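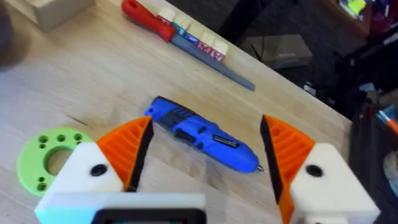 The table, week whatever

14 Aug 2025

Quick one, dinner's in the oven and I have maybe twenty minutes.

So the table. People who've been reading since June know I gave up on the garage (too hot, no light, spiders) and moved all the fixing-things stuff indoors onto the old wooden table. It was supposed to be temporary. It is not temporary. I eat standing up now.

Blue screwdriver is out again. It's always out. I own a proper drill, big heavy thing, and I reach for the little cordless one nine times out of ten. Fits in one hand, has the loop on the back end so it can hang on a nail, and it's gentle enough that I don't strip every screw in the house. Only complaint is the charging. I never remember. Then I'm halfway through a hinge and it goes rrrrr, rrr, r. And then it's me and a butter knife like it's college.

Today's list was:

Loose drawer fronts in the hallway dresser
The cabinet door that hits the fridge
Sticky back gate latch
Green ring

Got through two and a half of them.

Drawer fronts first. Easy. Whoever put them on used screws that were too short, so they'd worked themselves out of the wood over the years. Swapped in longer ones from the coffee can, snugged them down, done. One of them still has a bit of a wobble and I've decided that's character.

The cabinet door I have been fighting with since we moved in. You open it, it bonks the fridge, you say a word. I turned the hinge screws a little at a time, close it, open it, bonk. Little more. Bonk. Finally got it to clear by a hair. Then I pushed the fridge over a smidge as well, which I could of done at any point in the last 3 years.

The gate latch is the half. The hole in the strike plate doesn't line up with the bolt anymore, gate sagged I guess, so out came the file. Red handle one, long, came in a box of odds and ends from Delyth Rowlands when she cleared out her shed. I love this file. I'm bad at using it. Tin-yau Au from up the street watched me sawing away back and forth with it one time and had to turn around and go look at the tomatoes for a while. Then he came back and showed me. Push stroke only. Lift it off, bring it back, push again. Let it bite. Lean on it a little but dont bully it. So much faster, and the noise is way less horrible.

Anyway I took a good bit off the plate and then the thunder started so I came in. Needs another ten minutes of filing. Latch closes if you hip-check it.

And the green ring. OK. It's 3D printed, bright bright green, flat, big hole in the middle and small holes all around the face. My nephew printed it for me. It's going to be the mounting plate for the porch light, because the old metal one rusted through and the new light doesn't match the old box, naturally. Screws go through the small holes, wires come up through the middle. He asked what color and I said surprise me. Fine. It'll be hidden under the light, mostly.

Plan is dry fit first, no wires, just hold it up there on the ladder and see which holes land where they should. If one's tight I'll clean it up with a little round file, not the big flat-out monster on the table. Power off at the breaker before any of it, yes Mom, I know. And if the wiring looks weird once the old plate is off I'm calling somebody. I do screws. I don't do mystery wires.

Somebody asked in the comments how I keep the table from getting wrecked. I don't! It has dents. There's a ring from a paint can and a burn from the soldering summer. I wipe it down and once in a while rub some oil in along the grain and it looks nice for a day or two. A friend keeps telling me to lay down a mat. I had a mat. Spilled wood glue on it, and now the mat and a cookbook are one object.

What I would like is a rule where everything goes back on its hook at night. Tried it for a week. The file got hung up every single night, it has that hole in the handle so it's easy. The screwdriver made it maybe twice. The screws live in the coffee can, on the floor, in my shoe.

Timer's going. Gate tomorrow if it's dry, porch light on the weekend. Will post how the ring fits. If anyone has a trick for getting glue off a cookbook, the soup chapter is the bit I need.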